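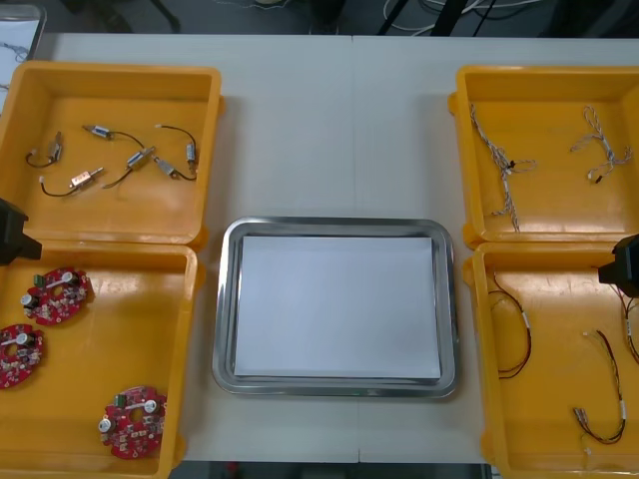

Parts bins and steel tray, Rustemley bench

Home Reviews Charging Checklists

Plivon EV pre-delivery check, unit 2191

Tires: pass. The "all-season" claim, we'll see.
Charge port latch: pass on the third try. Recheck.
Brake lights: pass.
Range: dash says 70 miles at half charge. I doubt it. Bảo Lục to drive it in December.
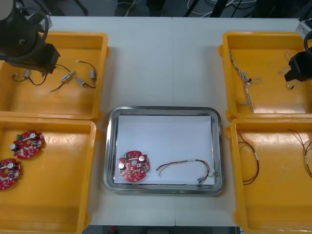
12V battery: fail. Dealer says it's normal. It isn't.
Recall 3889: marked done, no paperwork. Left open.
Green sticker: present. Proves nothing.

Hold for Ariel Salazar.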